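The bin has been on the table longer than most of the people who work around it. Venla Heiskanen had it moved in from the loading side when she took over the returns room at Plamcombe, and she has no plans to move it out again.

The room is where things come back. Plamcombe sends household goods to small shops across the county, and whatever the shops can't sell or don't want ends up on Heiskanen's side of the building. Bottles, tools, kitchen things, parts of things. Her job is to decide what gets cleaned and sent out again, what goes for scrap, and what goes back to whoever made it.

"People think it's a warehouse job," she said when I visited in March 2023. "It's mostly sorting. You could call it tidying up, but on a bigger scale than your kitchen drawer."

She started at Lockwood, a hardware wholesaler, where returns went into cardboard boxes and the boxes went on shelves. She spent 6 years there. The boxes got soft at the bottom and split when they were lifted, and anything that leaked soaked through to the shelf below. By the time she left she had firm views about containers.

"Metal, with an open top," she said. "I don't want a lid. If there's a lid, someone closes it, and then someone puts something on top of it, and then it's a shelf."

She also wanted slanted sides. In a box with straight walls, small items get wedged into the corners and stay there until someone turns the whole thing over. With sloping walls they tend to slide back down to where a person can get at them. She tried two other bins before settling on the kind she uses now. One was too deep for anyone under six feet. The other was painted inside, and the paint came off on everything.

I asked whether the scratches bothered her.

"No. Why would they? It's a floor. Things get dropped on it and dragged over it. If it was shiny I'd wonder what we'd been doing all day."

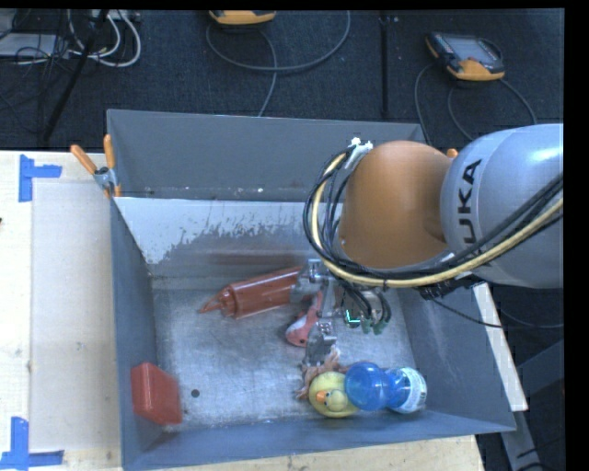 Part of the work is deciding how much to put in at once. Heiskanen prefers a few things at a time, spread out, with bare metal showing between them. When she arrived, the habit was to tip in a full crate and dig. It looked quicker, she said, but items got passed over twice or three times, and the heavy ones scuffed the light ones.

"If you can see the bottom, you can see what you've got," she said. "A red bottle, you find that in any pile. It's the gray things you lose. Gray on gray."

The color problem comes up a lot. She has asked for the room lights to be changed, as the ones they have leave bright patches on the metal and a flat object can disappear in the glare. Plernus, the company that looks after the building, has promised to look at it in June. She has tried putting a mat down in the bottom. It slid around and collected grit, and she took it out after 11 days.

The table was another argument. It's wood, and there was a feeling that it should be steel like everything else. She kept the wood one. A metal bin on a metal table makes a noise every time something lands in it, she said, and she has to listen to it all day. Wood takes some of that out. It marks easily, but she doesn't mind that either.

Bottles are checked for cracks and for caps that don't close. Tools are checked for rust. Anything with a missing part goes to a holding shelf for some 2 weeks in case the part turns up in another return, and it does turn up more often than I would have guessed. She showed me a note from Omis, a shop that had sent back a pan without its handle and then, ten days later, the handle by itself in a padded envelope.

"They didn't say what it was for," she said. "I knew, though. I'd been walking past that pan."

What she won't do is keep a box for things that don't fit anywhere. Lockwood had one, and by the end it took up most of a wall. At Plamcombe, everything that comes into the room has to leave it with a label, even if the label just says scrap.

I asked what she does with her own kitchen drawer at home.

"It's terrible," she said. "Batteries, string, all of it. I don't open it unless I have to."

Then she went to see about a pallet that had come in with the wrong paperwork, and I let myself out by the side door.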